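OK, so I'm stage managing again. I said I wouldn't after the spring musical and yet my kitchen is full of gaff tape. A thread, because my group chat has muted me.

1/ The show is a ghost comedy called The Lodger at Pomia Hall. Community theater, cast of 11, one set, two acts, and a séance that goes wrong in a different way every night (on purpose, I mean. So far also by accident). We open in November.

2/ Auditions were in the old band room, and we had 35 people turn up for 11 parts, which for our town is wild. Last year we were phoning people's cousins. I got to sit in the back with the clipboard and cry quietly at a 16-year-old doing a monologue about her grandmother's car.

3/ I don't get a vote in casting, and I'm glad of it. I handed out forms and pointed at the bathroom for four hours. My feet hurt for two days!!

4/ Rehearsal schedule: Mondays and Wednesdays for everybody, plus an extra night for whoever is in the séance. It's a big scene. Six people around a table all talking over each other and one of them has to "float." We've been running it at half speed like a dance, and last night we got through it with no one laughing for the first time. I wrote it in my book with a star next to it.

5/ My prompt book, since somebody asked. Three-ring binder, script on the right side, blank page on the left. Light cues in yellow, sound in green, anything that moves in pink. Pencil only until tech week. I've made the pen mistake and I had to recopy all of Act One at a Denny's.

6/ We have 55 light cues. For a show with one set! Our lighting designer is a junior at the high school and she is better at this than most adults I've worked with. She wants the lamp by the window to get a tiny bit dimmer every time somebody tells a lie. I don't know if the audience will catch it. I caught it and got goosebumps.

7/ Sound is where I'm sweating. The board at Pomia is a Proltik from before I could drive, and channel four hums. We tried another cable, then another outlet, then begging. For now we just don't use channel four and the thunder comes out of five.

8/ Headsets! We got real headsets this year! The Tullex ones, secondhand, from a dance school that was upgrading. I used to give cues by text message. A whole production of Dracula by text message. My phone died during the staking.

9/ Also we spent nearly 1,000 dollars on the rights and the scripts, which sounds like a lot until you remember that we sell lemon bars at intermission and people go feral for them. If you're local and you bake, please message me. Nuts are fine if they're labeled.

10/ The costumes are coming from the attic at Tian Street Players, who have been so nice about it. I went up there on Saturday and it's racks and racks of wool coats and one gorilla suit. I asked about the gorilla suit. It's booked through the new year.

11/ Prop stuff. Every prop gets its own spot on a table backstage, with a taped outline and a label, and the rule is you touch your prop and only your prop. I say this at every first rehearsal, and every time there's one guy who picks up the fake gun to see if it's heavy. (It isn't. Put it down.)
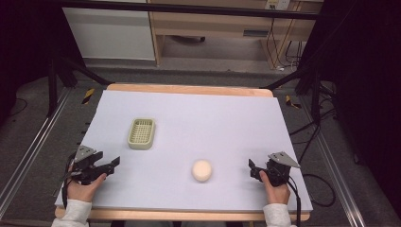
12/ Hand props are the little ones that get carried on and off, and they're the ones that vanish. The teacups never go missing, it's always a glove, or a key, or half a pair of glasses. What saved me last show was giving every actor with more than two small things a container, one each, with their character's name on masking tape. A small plastic basket with low sides and a grid bottom is perfect, because you can see right away if it's empty and the crumbs fall through (there are always crumbs). Squishy things like a soft foam ball go in there too, or they roll off the table in a blackout and you hear somebody find them with their foot.

13/ Curtain is at 7:30 and I will be calling places at 7:25 whether or not the person playing the vicar has found his collar. He has been told. His wife has been told.

14/ Still looking for two people for run crew. You wear black, you move a sofa twice, you get a free ticket for a friend and all the lemon bars that don't sell. No experience needed, but please don't be afraid of the dark, it's really dark back there.

15/ Tech week starts Sunday at noon and I've already bought the good snacks. Message me about the crew spots, I check this thing way too often.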